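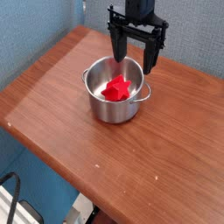 Udeck Small Stock Pot, two loop handles
Reviewed by Bram Dewulf
Mar 30, 2022

I have cooked in this little pot nearly every day for 16 weeks now and I'm still pleased when I take it off the shelf! It replaced a nonstick saucepan with a long handle that kept catching my sleeve, and I wish I'd switched years ago.

First, the size. It's a proper small pot, straight sides, tall enough that oatmeal has some room before it climbs out. I use it for one person's soup, two eggs, rice for two, and melting butter when I can't be bothered to wash the smaller pan. For pasta it's too small unless you break the spaghetti, and I know how people feel about that.

The stainless steel is nice and shiny inside, so you can see what's going on at the bottom (handy for browning butter, which goes from perfect to ruined while you're looking for a spoon). The rim is rolled over and feels smooth all the way around. Pouring is fine if you commit to it. Go slowly and you get a dribble down the side – same as every pot I've owned without a spout.

Now the handles. They're thin wire loops, one on each side, and I love them. The pot takes up hardly any room on the stove, and I can fit it next to the big skillet on my narrow Soriano range with nothing sticking out over the edge. They do get hot. With the burner on high I need a cloth on both sides, and on low I can usually grab them bare-handed for a quick move to the sink. If you like to lift a pan with one hand while you stir with the other, get something else.

Cleaning has been easy. I burned milk in it in the second week, properly burned, and a soak plus baking soda took care of it. There's a faint rainbow patch on the bottom now that vinegar removes when I remember. It goes in the dishwasher too, though mine comes out with water spots so I mostly do it by hand.

My neighbor Cor Wouters has the next size up from the same line and says the lid rattles at a full boil. Mine does a little as well. I set it slightly off center and that stops it. The lid is the weakest part of the set, thinner than the pot and with a knob I had to tighten once.

I bought mine at the Storkness outlet on a trip to Nornuvside, and they ship if you call. The larger one is on my list for May, when the garden starts producing more than one person's worth of soup.

8 out of 10 from me, and most of the missing two is the lid.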